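House Rules for Hand-Held Grippers: A Small Gallery

The Sevton bench rules run to 36 entries, most of them written the day after somebody needed one. Ingeborg Hagedorn typed up the first batch and has regretted her legible prose ever since. A few have earned a place on the wall, and so on this page.

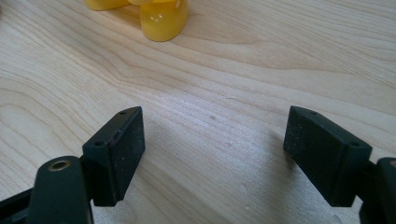

Rule 4, pads. Wipe them before every session, says the rule, and everyone agrees it is an excellent rule. The wording used to be "keep clean," until Volker Weidemann asked how clean, in writing, twice. It now says no lint visible on the contact faces at arm's length. Pale specks on a dark pad, like the ones on these two, count as lint, and the argument that they are "texture" was heard in June and dismissed. Screw holes are covered separately under Rule 5, which is longer. 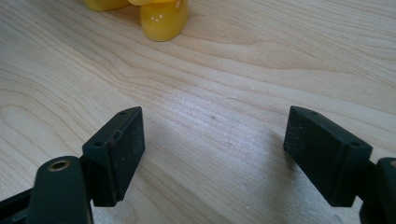

Rule 11, the log. One line per attempt, failures included, in ink. Bonifacio Llorente holds the record with 162 lines in one afternoon, the last 20 or so of which appear to be in a private alphabet. "Nearly" is not an outcome. Neither is "fine." If you stop for coffee, write "stopped," and leave the coffee in the hallway, where Rule 12 lives.

Proposed amendments go to Anneliese Kasten, on paper, one side only. She has a drawer for them.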